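Ticket: Photo library import stuck, thumbnails missing
Product: Todon desktop, on the Rustdale home server
Status: Solved (by me, sort of)

Hi again, it's me with the import that won't finish. I've got 3,622 pictures in one folder and Todon stops at the same spot every time. The progress bar just sits there, the fan gets loud, and after a while I get "library busy, try again later." I've tried again later. I've tried again a lot!

Stuff I did before writing in: restarted the server, restarted Todon, cleared the thumbnail cache, and moved the library off the old Mirkcombe drive in case the drive was the problem (same thing on the new one). I also turned off face grouping, which made everything faster but didn't get me past the stuck spot.

Update, 9 p.m. I split the folder into batches of 1,000 and ran them one at a time. The first two went straight through and the third one hung. So I cut that one in half, and in half again, and kept going until I had six files left. They all open fine in the regular viewer – Todon just won't make thumbnails for them.
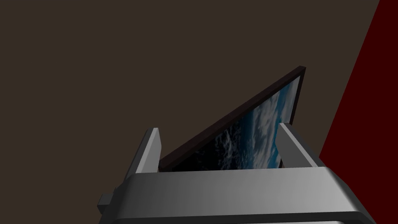 Attachment 1: render, gray gripper holding a thin panel upright

Update, next morning. Found it, I think. All six had a color profile with a really long name, left over from when I ran everything through the Teshome converter last July. I stripped the profile from one copy and it imported in a second. Did the other five, same result, and then the whole folder went in while I was making coffee.

Two things I'd still love an answer on. Could Todon skip a bad file and tell me which one it was? The log only says "item failed" with no file name, and that cost me a whole evening. And is it safe to turn face grouping back on now, or should I let the thumbnails finish first? They're still building and I don't want to start this all over.

You can close the ticket once you've answered those. I'm keeping copies of the original files with the long profile name, so if you want them just tell me where to upload.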